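Small Clothes, Sorted: The Erton Laundry Corner

Welcome back, friends, and thank you for all the kind notes in November!

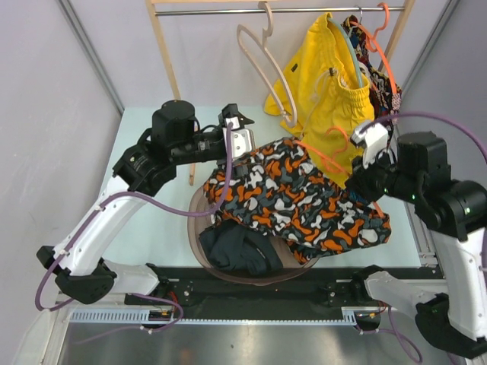 I have been folding, hanging and generally fussing over little outfits for our Mendoza swap shelf for longer than I care to admit (217 pieces went out last season, and nearly 900 have come in), and I still love a wooden rack with a rail across the top. Bright shorts go on hangers, where they cheer the whole corner up, and the dark things and the camouflage prints get a good shake before I decide where they belong.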